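# Recording demonstrations by remote control: handling containers

Skodside Teaching Laboratory, Garkville site. Procedure for operators, revised May.

This page sets out how to record a demonstration of a container task on the two-arm station using the hand controllers. It applies to operators who have completed the safety briefing and at least one supervised session. Operators who guide the arms directly by hand should read the Kennedy station notes first, as the stiffness settings differ.

## Before you start

1. Check that both arms are in the rest position and that the emergency stop is within reach of your seat.
2. Log in to the Hidano recorder and choose the task from the list. Do not type a new task name; ask the session lead to add one.
3. Open all the camera views and wipe any lens that looks smeared.
4. Move each arm slowly through its full reach. Watch the cables at the wrist. A cable that pulls tight or catches must be re-routed before recording begins.
5. Close and open each gripper twice. The fingers should meet evenly.

The arms must match the position of the hand controllers before control is handed over. The recorder shows a green bar when they do. If the bar stays amber, return the controllers to their cradles and try again.

## Recording the grasp

Press the left pedal to begin. Wait one full second with the arms still, then approach the container at a steady pace. Large, sudden corrections are difficult to learn from, and a slow approach that needs none is preferred to a quick one that needs several.

Bring the fingers down on either side of the container with the gap already wider than its walls. Close until both fingers touch, pause, and then add a small amount of grip. Thin plastic will bend before it slips, so watch the rim as well as the fingers. Lift straight up for the first 3 centimetres before making any sideways movement.

Clear containers require particular care. Their edges throw bright highlights, and the parts of the gripper behind them appear bent or doubled through the walls. Operators should judge contact from the outer faces of the fingers, where the view is not distorted.
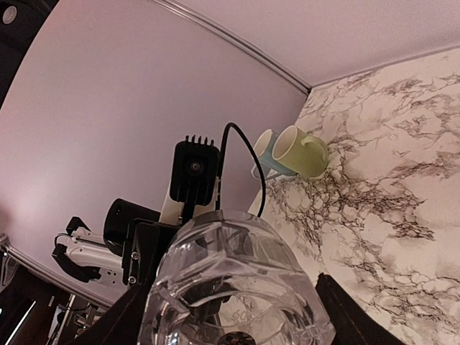

Several operators at Garkville have asked whether they may look directly at the station when the camera view is unclear, and one wrote that she found it impossible to place a clear jug well from the screens alone. The view from your seat may be used for planning the approach, but the final closing of the fingers should be guided by the screens - the trained system will have only the cameras to work from.

## Moving and placing

Carry the container level, at a height that clears everything on the worktop. If the second arm is not needed, leave it parked; if it is needed, bring it in only after the first arm has stopped. Two arms moving towards each other at once is the most common cause of a stopped session.

To place the container, lower it until it touches the surface, pause, and open the fingers fully. Withdraw along the same line you used to approach. Return to the rest position and press the right pedal to end the recording. An episode should last no longer than 60 seconds.

## Keeping or discarding an episode

Mark an episode as **keep** if the task was finished, even where the grasp was slightly off centre. A small error followed by a calm recovery is useful and should be kept.

Mark it as **discard** if:

- the container was dropped or struck another object
- a person reached into the work area
- a camera view froze or went dark
- control was lost for any reason

Do not repeat a movement within an episode to improve it. Finish, save and start another.

## Length of sessions

Take a break after every 15 episodes. Tired operators tend to grip harder and rush the release, and both habits carry over into the trained system. The current container set holds 1,665 kept episodes, and further recordings should vary the starting position of the container and the height of the approach.

At the end of the session, park both arms, place the hand controllers in their cradles and wait for the Hidano recorder to confirm that the upload is complete before logging out. Faults should be entered in the station log the same day, with the episode number.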